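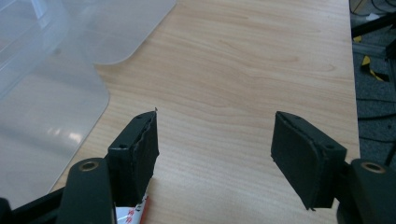

Nirkine Building Users Group
Minutes of the February meeting

Present: Clotilde Fleury (chair), Yannick Bailly (minutes), one representative each from Itgate, Stosteck and Chornovol
Apologies: none received
Meeting opened at 9:05 a.m.

1. Minutes of the previous meeting
Accepted with one correction. Under item 4, "supply fan" should read "return fan." Y. Bailly to reissue.

2. Heating and ventilation
Chornovol reported on the air handling unit serving the second floor. The return fan belt has been replaced and the tension set to the maker's figure. Noise in the east corridor is lower but still audible with the fan at full speed. The remaining noise is thought to come from a duct hanger near the stairwell. Chornovol will open the ceiling and check it at the next service visit.

The night setback was discussed. Itgate staff arrive before the heating has reached the daytime setting and have asked for an earlier start. Stosteck objected on cost, as its own staff start later. The floors are on separate zones, so the start time can be changed for Itgate alone. Agreed.

Action: Chornovol to move the start time for the Itgate zone and report gas use at the next meeting.

3. Water leak, lower level
The leak in the store room was traced to a compression fitting on the cold feed. The fitting was remade and the pipe has been under observation. The ceiling board below it is stained and will be replaced after the area has dried. C. Fleury asked whether the shutoff valve is labeled. It is not — two valves in the same cupboard look alike and neither has a tag.

Action: Y. Bailly to tag both valves and update the valve list in the plant room.

4. Loading bay
Stosteck stated that deliveries were blocked on several mornings by vehicles left in the bay after unloading. The existing rule allows vehicles to stay only while goods are being moved. No change to the rule was proposed. Itgate asked for a booking sheet for large deliveries. The chair preferred a shared calendar, and this was accepted on a trial basis.

Action: C. Fleury to set up the calendar and send access to all tenants.

5. Budget
The quote for replacing the entrance door closer is $800, including labor. A second quote has been requested but has not arrived. Approved up to that amount, to be charged to the common repairs line. The carpet item is held over.

6. Other business
Key cards: Itgate has 5 cards that no longer open the side door. Cards to be left at the front desk for recoding.
Recycling: the cardboard cage is to be kept clear of plastic wrap. Tenants to remind their staff.

Meeting closed at 10:20 a.m.
Next meeting: same room, date to be circulated by Y. Bailly.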